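How to prepare a packing room for a robot arm, together with the people who work in it

By Anong Somboon
Last changed: 20/03/2022

I am shift leader in the return and refill room of Fondix in Rusberg. We take back food containers with lids, check them, put them in wire baskets and send the baskets to washing or to the filling line. Until last May all of this was done by hand. Now two of the tables are served by an arm, which we call Byun after the name on its base, and the other tables are as they were.

I write down how we did it, in the order I would do it again. Some parts we did in a worse order and I will say where. The guide is for shift leaders and for workers who will stand next to the machine. For the electrical part and the safety inspection you must follow your supplier and your own country's rules, I do not treat them.

Before you start

You need the following:
A list of all tasks at one table, written by the people who do them.
One table you can take out of normal production for a few weeks.
A hand-held gripper of the same shape as the one on the arm, for recording the movements.
Spare finger pads. Order more than the supplier recommends.
Paid time for the people who will record. Agree on this in writing before the first day.

Step 1. Write the task list with the workers

Do not let the office write it. Our office had a list with 3 tasks: take container, check container, place container. When we sat down with the people from the tables we had 20. Among them were turning the lid so that the small tab can be reached, pressing a lid that has lifted on one side, putting aside a container that smells of something, and telling the washing room when the baskets come back greasy.

Write each task on its own line. Behind each line put one of these words: arm, person, both. If two people disagree, write "person" for now. You can change it later and it costs very little.

Step 2. Speak about the jobs on the first day

We made a mistake with this. The management wanted to wait until the trial was finished, and so for five weeks everybody in the room talked about it without knowing anything. Two good colleagues looked for other work during this time, and one of them left.

Say what is decided and what is open. In our case it was decided that nobody loses the contract or the pay grade, and it was open who would work at which table. Put the answer on the notice board also, as people on the late shift hear everything second hand. If you cannot promise something, then write that you cannot promise it. The workers will ask about hours, about breaks, and about whether the speed of the arm will become the speed of the people. Have an answer for the last one. Our rule is that the tables by hand keep their old target, and no comparison between table and arm is shown on the screen.

Step 3. Choose who records

Our arm learns from recordings. A worker holds the hand gripper and does the real movement with it, again and again, and the recordings are used for training the arm. Choose people who know the table well, and ask them, do not appoint them. It is tiring in another way than normal packing. You must move slowly and the trigger hand gets stiff.

We work with eight people in turns. One session is 20 minutes, then the person goes back to another task. In the beginning we made the sessions longer and the recordings from the second half were so poor that we threw many of them away.

Write the recording turns into the shift plan like any other station. We use Ullska for the plan and created a station named "Record". Before this the turns were arranged by shouting across the room, and it was always the same three persons who went.

Step 4. Set up the table

Use the same table and the same baskets as in production. It is tempting to build a nice clean corner for the recording, but then the arm knows only the nice clean corner.

1. Put the basket with its open side to the worker.
2. Lay the flat board in the bottom. Without it the containers stand crooked on the wires.
3. Leave the light as it is in normal work. Shadows on the table are fine.
4. Put only what belongs to the task within reach of the gripper.
5. Decide where the free hand may be, and tell this to all who record.

Point 5 gave us a long discussion. Some colleagues want to steady the basket with the other hand and some never do. We agreed that the free hand stays out of the basket while the gripper is moving toward the container, and may be at the side of the table.

Step 5. Record the movement

Bring the open fingers toward the container with the container between them. Close slowly until it is held. Lift it straight up, wait one breath, and set it down at the next place. Then open fully before you go back.

Vary what can vary in real work: the place in the basket, the direction of the lid tab, the type of container. Do not vary your own style to be interesting. If you drop a container, finish the recording and mark it as dropped. Do not delete it on your own, the technician decides about it.

One session gives us 86 recordings when it goes well. I give this number only so that you can plan, please do not make a target of it. In the week when it hung on the wall as a target, people stopped marking the dropped ones.

Step 6. Check the pads at the beginning of each session

The pads on the fingers are a wearing part, and a tired pad changes how the container is held. Look at the top edge, where the fabric begins to peel, and at the lower edge, where the threads come out. The pads may be used when they are a little scuffed. When flaps stand up or threads hang free, write it in the book and tell the technician – he or she decides if the pads are changed now or after the session.

Do not pull the loose threads. Cut them with small scissors if they come into the way, with the gripper lying on the table. 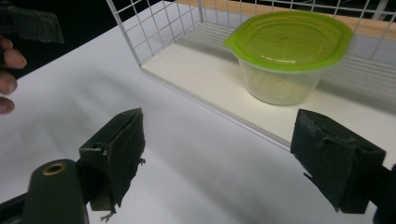

Wichai Kongkaew left a comment under the first version of this guide and asked what happens with the people after the recording is finished, as at his plant the ones who taught the machine were thanked with a cake and then moved to the loading dock. He also wrote that a person who has recorded for half a year knows the faults of the arm better than the service technician, and that this should be a paid function with a name.

I agree with him, and I have added the next step because of it.

Step 7. Give the new work a name and a pay grade

After some months the work at our two tables looked different from the job description. The people there no longer place most containers. They clear the stops, sort out what the arm refuses, record again when a new container type comes, and keep the pad book. For a long time this was "helping the robot" and it counted as nothing.

Write down what the person does now, with the same method as in step 1. Take the list to the personnel office with the old job description beside it. With us it took three meetings. The result is one grade higher for those who have finished the recording training, and the right to go back to the hand tables at any time and keep the grade.

Two colleagues used this right. One did not like to wait for a machine. The other missed talking, because at the arm you stand alone more than before. For this second point we moved one hand table closer, so there is someone on the other side again. It is better, although the arm is still loud when it goes back to its start position.

Step 8. Agree on who may stop it

Everybody may stop it. This should be written on the arm itself, in all languages that are spoken in the room. A stop needs no explanation on the same day. In the book we note only the time and the table.

If things go wrong

The arm pushes the lid open on one side: Check first whether the pads are even on both fingers. Then look through the recordings for that lid type.

The container slides when lifted: Clean the pads, try again, then change them.

The arm is good in the morning and poor on the late shift: Ask who recorded and in what light. All our first recordings came from the early shift.

Nobody wants to record any more: Look at the shift plan and see if the turns are really equal. Ask about the hands also. We bought a softer grip cover after the third complaint and should have done it after the first.

The book is empty for several days: Go and stand at the table for one hour.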